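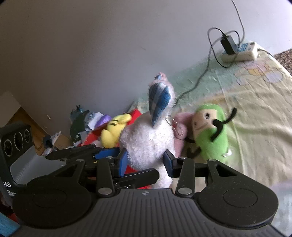 Comparing two hand-held grippers on soft objects – speaker notes
Hanna Wysocka, 2026-05-19

Opening
Say hello, thank Konrad for the loan of the second unit. Keep this to a minute.
The question for the talk: if you collect grasps by hand and replay them on an arm, how much does the choice of finger pad matter? We looked at plush toys because they hide a bad grip. A hard block slips and you see it. A furry toy squashes and stays put for a while.

What we compared
Two pad sets, Kernent and Stetis, on the same linkage. Same operators, same toys, same bed. The colour of the pads was kept the same so the vision side had nothing to learn from it.
We ran 1,000 grasps, split evenly between the sets. Konrad Szewczyk did the morning sessions and I did the afternoons, then we swapped.
Point at the title picture. Blue pads on either flank of the white toy, toy held upright, other toys lying close by. Mention the ball chain. Loops like that were the main source of snags on the Kernent set, which has a sharper lower corner.

Results
Stetis held better on long pile. Kernent was better on thin parts such as ears and tags.
On short pile we could not separate them. Say so plainly, someone always asks.
Both sets picked up fluff. We wiped the pads every session and grip dropped off when we forgot.

Clutter
This part takes longest – allow 4 minutes.
With toys touching, the fingers often pushed the neighbour before they closed on the target. The operator corrects for this without thinking, but the replay on the Krawczyk arm does not. Most failed replays came from here.
Power cords on the bed were left in for the later sessions. Replays were a bit worse with them in, mostly on approach.

What we would change
Log pad cleaning properly.
Record finger width at first contact as well as at close.
Round off the lower corner of the Kernent pad. Rerkby has quoted for a new mould and we expect parts in September.

Questions likely to come up
Force sensing: none on either set. Width only.
Why not suction: fur.
Data: the grasp logs can be shared, the video still needs checking. Ask people to email me and leave the address up while we pack up.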